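What the towel folders taught me about my own job

So I've been at Odcombe for a good while now, long enough to have my own mug and my own stool, and this spring we got robots. We do linens and small kits for guesthouses and gyms – towels, packets, the little extras that get tucked in – and on a busy shift we put out 800 sets. I used to fold for most of mine. Now I fold for maybe an hour, and the rest of the time I'm what the new schedule calls a "cell lead," a title that came with a lanyard and no raise until October.

I was pretty grumpy going in! The sister site at Helcombe got theirs first, and all we heard through the grapevine was that people had been moved around and the break times were a mess. The break times part was true. They were staggered so somebody could always be near the cells, and that meant I stopped having lunch with the people I'd had lunch with for years. I still miss that more than I miss the folding.

The training was done by a crew from Bhatt, two mornings in the back bay with the curtains drawn behind the table. They started us on simple stuff: one towel, laid out nearly flat, a corner turned over, the other bits waiting farther back on the cloth. I learned more about corners in those two mornings than I ever wanted to know (a soft fold confuses everything, and so does a hanging loop).

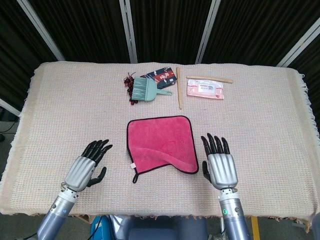
Easy for you to like it, you got the lanyard, one reader wrote under my last post, and went on: at my plant the pickers who didn't get picked for training are on nights now, and their hands hurt exactly as much as before.

I've been chewing on that comment for a week, because it's fair. We had 26 people on the folding line and nine got training in the first round. The others went to packing or the dock, and a couple left. My wrists feel great these days. Has anybody asked how the dock folks' backs are doing? I hadn't, so I went and did, and the answer was "sore, thanks."

What I'd like is for the second round to be open to everyone, and for the Ollonum software screens to be in a font a person over fifty can read. I put both on the suggestion sheet. The font got fixed in two days. The training thing is "under review," so I'm going to keep putting it on the sheet every shift until they get sick of my handwriting.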